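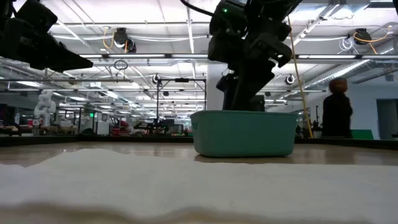
Home | About Us | Services | Schools and Clinics | Careers | Contact

About Stistmont Linen Service

Print this page | E-mail this page

Stistmont Linen Service supplies, washes and repairs linen for hospitals, boarding schools, care homes and small hotels in the Skindon valley. The company was founded as a hand laundry on Lavach Street and has remained in local ownership throughout its history. It is governed by a board of directors elected by its members, each of whom is either an employee of the company or a customer institution.

Our History

The original laundry served the boarding houses that stood along the river during the years of the Skindon paper mills. Sheets were collected on Monday mornings by handcart and returned by the end of the week. When the mills closed, many of the boarding houses closed with them, and the company turned to the county hospital and the two residential schools for its trade. A fire destroyed the Lavach Street building one March. Work continued for the rest of that spring in the basement of the hospital, and the company then moved to its present plant on Ajayi Road, where it has been ever since.

The brass door plate from Lavach Street was recovered after the fire and is now fixed beside the entrance to the main office. Older residents of Skindon still refer to the company as "the Lavach," and mail addressed in that way continues to be delivered.

What We Do

The company operates under 2 forms of agreement. Under a rental agreement, the linen belongs to Stistmont and is replaced at our expense when it is worn. Under a care agreement, the linen belongs to the customer and is marked, laundered and returned to the same customer. Most hospitals and care homes choose rental. Schools more often choose care, as students bring bedding from home and expect to take it back at the end of the year.

Table linen is handled in a separate area from bed linen and is finished by a separate crew. Items with small tears are sent to the mending room before they are pressed. The mending room accepts work from the public as well as from account holders, and will hem, patch or turn a sheet for a fixed charge that is posted at the front counter. 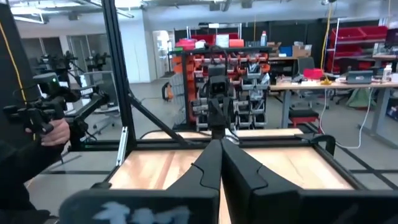

Linen that can no longer be mended is cut down. Sheets become pillowcases or crib sheets where enough sound cloth remains, and the rest is sold by weight as polishing cloth. Income from these sales is placed in the Training Fund described below.

Our People

Stistmont employs 31 people at the Ajayi Road plant, including drivers and office staff. New employees spend their first weeks with an experienced colleague in each department before a permanent position is assigned. The Training Fund pays course fees and examination costs for any employee who has completed one year of service, whether or not the course is related to laundry work. Employees have used the fund to study bookkeeping, nursing and diesel repair.

Our Members

Membership is open to any institution that has held an account for five years and to any employee at the end of the first year. The annual meeting takes place in October at the Skindon Grange Hall. Accounts and minutes are mailed to all members beforehand and may be read at the main office by any resident of the valley.

Service to the Community

Each winter the company launders 600 blankets without charge for the Skindon shelter program. Blankets are collected in November and returned before the first cold weather where the road conditions allow. Stistmont also lends tablecloths and napkins to churches, schools and civic groups for public suppers. Requests should be made in writing, and borrowed linen should be returned unwashed.

Visiting Us

The front counter is open on working days from 8:00 a.m. until 4:30 p.m. Deliveries from account holders are received at the side entrance on the north side of the building. School groups may tour the plant by arrangement with the main office. Visitors are asked to wear closed shoes and to leave coats and bags in the cloakroom.

Print this page | E-mail this page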